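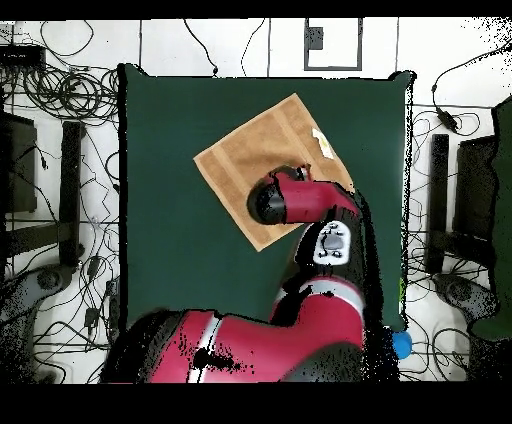 A tan towel folded into a rectangle. The paler bands run along its edges.

Why Do Towels Soak Up Water?

You probably use a towel every day. You dry your hands on one before lunch, and you wrap up in one after a bath. A towel looks like a simple piece of cloth, but it is made in a special way. This page explains how towels are made, how they hold so much water, and how to fold one so that it fits on a shelf.

What is a towel made of?

Most bath towels are made of cotton. Cotton comes from a plant. When the plant is ripe, its seed pods split open, and inside each pod is a puff of soft white fiber. The pods are called bolls.

Machines pick the bolls and pull the seeds out of the fluff. The clean cotton is then combed until the fibers lie side by side. After that it is twisted into yarn. Twisting makes the cotton strong. You can try this yourself with a cotton ball. Pull it gently and it comes apart at once. Now roll a bit of it between your fingers until it turns into a thin string, and pull again. It is much harder to break.

Some towels are made from other fibers. Linen towels come from a plant called flax. They are thin and flat, and many people use them to dry glasses. Microfiber towels are made of plastic threads that are much finer than a hair. They dry quickly, so swimmers and campers like them.

What are the loops for?

Look closely at a bath towel. If you have a magnifying glass, use it. The surface of most bath towels is covered with tiny loops of yarn. Cloth with loops like these is called terry cloth.

A terry towel is woven on a loom. A loom holds one set of yarns stretched tight, and another yarn goes over and under them from side to side. To make terry cloth, the loom needs one more set of yarns, and these are kept loose. When the loom pushes the rows together, the loose yarns have nowhere to go, so they pop up and make loops.

The loops matter a lot. A flat cloth only has its top and bottom to touch the water. A cloth with loops has all the sides of all those loops as well. There is much more cotton for the water to touch, and there are many small gaps for the water to sit in.

Where does the water go?

Water likes to stick to cotton. Scientists say that cotton is "hydrophilic," which means "water-loving." The water clings to the fibers and creeps along them into the narrow spaces in between. This creeping is called capillary action. It is the same thing that happens when you dip the corner of a paper towel in a glass of juice and the juice climbs up.

Some of the water also goes right inside the cotton fibers. Each fiber is a tiny tube, and it swells a little when it gets wet. That is one reason a wet towel feels thick and heavy.

After you hang the towel up, the water leaves again. It turns into vapor, which is water in the form of a gas, and mixes with the air. This is called evaporation. A towel that is spread out dries faster than one that is crumpled on the floor, because more of it touches the air.

What is the band near the edge?

Many towels have a strip near each end that looks or feels different from the rest. It may be flatter, shinier or a paler color. Weavers call it a border. Some borders have a pattern, such as stripes or leaves, and some are plain.

On many towels the border has no loops. It helps the towel keep its shape, and it is also a good place for decoration, since patterns show up better on flat cloth.

The very edge of a towel has its own name. If it is folded over and sewn down, it is a hem. The hem stops the yarns from coming loose. The long sides are sometimes made on the loom in such a way that they cannot unravel, and then they are called selvages.

Somewhere on most towels you can also find a label. It says what the towel is made of and how to wash it. The washing instructions are often given as small pictures. A tub with water in it means the towel can be washed. A square with a circle inside is about the dryer. Dots inside the circle tell you how warm the dryer may be. One dot is low heat, and more dots mean more heat.

How old are towels?

People have dried themselves with cloth for thousands of years, but the looped kind is much newer. Turkish weavers made bath towels long before there were factories, and the town of Bursa in Turkey became famous for them. In the 1800s, English visitors saw the looped cloth there and liked it. Machines were soon built that could make the loops, and towels became cheap enough for almost every home.

A visit to a towel mill

The Drelier mill is a small one. It has 17 looms and makes 3,000 towels in a week. Réka Bakos looks after the looms.

"The loops have to be the same height," she says. "If one yarn is too tight, you get a bald line down the whole towel. I can feel it with my hand before I can see it."

When the towels come off the loom they are not separate yet. They come as one very long cloth, with towel after towel joined end to end. The cloth is washed and dyed. Some mills dye the yarn first and weave it afterward, and that is how towels with stripes of different colors are often made. Then a machine cuts the long cloth into single towels, and people sew the hems.

The last step is checking. Each towel is spread out on a table and looked at on both sides. A towel with a pulled loop or a crooked hem goes into a bin and is cut up for cleaning rags. The others are folded and packed in boxes.

Tan and brown are the colors the mill dyes most. White used to be first, Réka says, but that changed when a hotel called the Châu began to order brown ones.

How to fold a towel

A folded towel takes up less room, and it is easy to pick up and carry. You need a flat place to work. A bed, a table or a clean mat on the floor will do. Make sure the towel is completely dry before you start. A damp towel that is folded and put away will start to smell.

1. Lay the towel out flat and smooth it with your hands. Start from the middle and push toward the edges.

2. Take the two corners at one short end. Bring them over to the two corners at the other short end. The towel is now folded in half.

3. Check that the edges match. If one sticks out, pull it gently until they line up.

4. Fold the towel in half again, in the same direction as before.

5. Fold it in half the other way. You now have a small, thick rectangle.

6. Press down on it to let the air out.

A thick towel may be too bulky for the last fold. In that case, stop after step 4. Hand towels are small and need only two folds.

Some people fold in thirds, like a letter going into an envelope. Fold one long side in to a line one third of the way from the other side, then fold the other side over it. After that, fold the long strip in half and in half again. Both hems are hidden inside, and the towel looks neat from the front. Þórarinn Steinarsdóttir, who works in the laundry at the Châu, folds towels this way. "The round edge faces out on the shelf," Þórarinn says. "Then you can take one towel and the rest of the pile stays where it is."

Why do towels get scratchy?

A new towel is usually soft. After many washes it may start to feel rough. There are a few causes.

Too much soap can stay behind in the loops and make them stiff. Hard water does the same thing. Hard water has a lot of minerals in it, such as calcium, and the minerals stay in the cloth when the water dries. Drying on a line on a still day can also make a towel stiff. The fibers stick to one another as they dry, and nothing moves them apart. Shaking the towel before you hang it up helps. So does a windy day.

Fabric softener makes a towel feel smooth, but it leaves a thin coating on the cotton. Water has a harder time getting past the coating, and the towel may not dry you as well.

Try it: Which cloth holds the most water?

You need:
4 pieces of different cloth, all the same size (for example, an old bath towel, a dish towel, a T-shirt and a piece of a raincoat)
a bowl of water
an empty bowl
a measuring cup
a timer

Ask an adult before you cut anything up.

Put the first piece of cloth in the water and leave it there for 20 seconds. Lift it out and let it hang until it stops dripping. Then hold it over the empty bowl and squeeze out as much water as you can. Pour that water into the measuring cup and write down the number. Empty the cup and do the same with the other pieces.

Before you begin, guess which cloth will hold the most. Write your guess down too, and compare it with your numbers at the end.

Words to know

Boll: the seed pod of the cotton plant
Capillary action: the way water creeps through narrow spaces
Evaporation: what happens when water turns into a gas and goes into the air
Hem: an edge that is folded over and sewn
Loom: a machine for weaving cloth
Selvage: the finished side edge of a woven cloth
Terry cloth: cloth covered with small loops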